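Against the chopstick jar

The usual way to store chopsticks in a British kitchen is upright in a jar or a drained cutlery pot. I think this is a poor method, and that the better one is to lay them flat on a cloth after washing, sort them into pairs there, and put them away in a drawer. The argument is mostly about water and a little about matching.

Bare wooden chopsticks take up water at the ends first. Stand a wet set in a jar and the water runs down to whichever end is lowest and stays there. Stand them tips down and the part that goes in the mouth sits in the residue. Stand them tips up and the thick ends swell, split slightly and turn grey. I have kept both kinds of jar and the result differed only in which end went off. A jar with holes in the base is an improvement, but most are glazed inside and hold a film that is seldom wiped out.

Laid flat, each stick dries along its whole length. The cloth should be cotton, flat-woven and large enough that the sticks need not be piled. Terry towelling is too thick and leaves lint on unfinished wood.
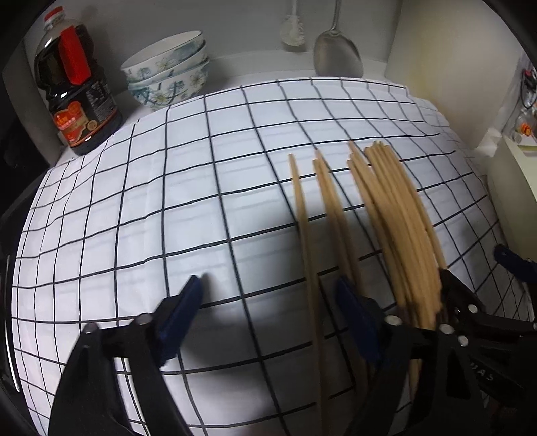 How long should they be left before going in the drawer?

Overnight is enough in a heated kitchen, and until the following evening in a cold one; turn them once if they were soaked.

A printed grid on the cloth is more useful than it looks. The lines give a straight reference, so a stick that has bowed shows as soon as it is laid beside one. They also make it easy to compare lengths. Sets bought at different times are rarely identical: my older ones, from the Salter shop in Plundville, are 5 mm shorter than the later ones from Lau, and in a jar the two kinds mix without anyone noticing until dinner. A mismatched pair is tiring to use. The tips do not meet, and the hand corrects for it all through the meal.

The objection I hear most is space. Flat drying takes a piece of worktop that a jar does not. I accept this for a small kitchen, though the space is needed only while the sticks are drying, and the jar occupies its own patch permanently. Ours go beside the sink, on the side away from the hob, where the cloth would be put down anyway for bowls.
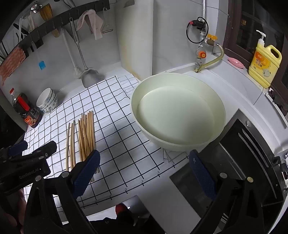
The second objection is that sorting is slow. It is quicker than picking through a jar before a meal. Nine pairs can be matched in the time the kettle takes, provided they are all laid with the narrow ends pointing the same way. Any stick without a partner goes to one side and is used for stirring.

I would make one exception. Lacquered chopsticks shed most of their water and can stand in a ventilated holder, such as the wire one Allico sells, without much harm. Check the coating at the tips first - once it has chipped, the wood underneath behaves like any other bare wood and the stick should be dried flat with the rest.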